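The Second Life of Yesterday's Rice

My grandmother never threw away a grain of rice, and I used to think that was about money. Now that I have a kitchen of my own, I think she just liked day two better. Cold rice is one of the great ingredients! It fries without going gluey, it thickens soup, it soaks up broth and it turns crisp at the edges if you leave it alone in a hot pan for long enough (the leaving alone is the hard part).

I've spent most of September eating leftovers on purpose, and it all started at a supper club above a bike shop called Zanier. Marisol Arellano cooks there on Friday nights for whoever has booked one of the 40 seats, and the whole menu is built on rice she steamed the day before. The first thing to reach our table was a plate of small golden cakes with spring onion and a puddle of black vinegar, and I could have gone home happy right then. I stayed, of course. There was a broth with ginger, then fried rice with smoked mackerel, then a cold pudding with cardamom that I have tried to copy four times and got right once.

Marisol grew up in a house where the pot was always on. "We cooked too much every single night," she told me while she scraped down the pan. "My mother said a small pot was bad manners."

She spreads her rice on wide trays as soon as it's done, so the steam can get away, and it goes into the fridge well inside the hour. That part matters. Rice that sits out in a warm kitchen can make you properly ill, and a lidded pot left on the side overnight is asking for trouble. Cool it fast, keep it cold, eat it the next day and heat it until it's steaming all the way through.

What you cook it in matters much less than people say. I've had lovely rice from a dented saucepan and lovely rice from a plain electric cooker with a carrying handle, and I couldn't have told you which was which. 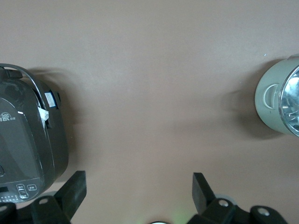
Three ways to start

Crisp cakes. Mash two handfuls of cold rice with an egg, a spoonful of flour, chopped spring onions and plenty of salt. Wet your hands, shape the mixture into flat rounds and fry them in more oil than feels sensible. Don't touch them until the bottoms are brown. Mine fell apart for weeks — I was turning them too early.

Fried rice. Break up the lumps with your fingers before the pan goes on. Use a high heat and a small batch, and put the soy sauce in at the edge of the pan so it sizzles before it meets the rice. Frozen peas are fine. Frozen peas are great, in fact, straight from the bag.

Morning porridge. Arlo Nakamura, who bakes at Mendoza two doors down from the supper club, has this before his shift. He simmers one cup of cold rice in four cups of stock with a thick slice of ginger, stirring now and then, until it slumps into something soft and silky. He tops it with chilli oil and a boiled egg. I've started adding the crunchy bits from the bottom of a bag of salted peanuts and I'm not sorry.

The supper club runs until the clocks go back, and the cakes are on every week. Ask for extra vinegar.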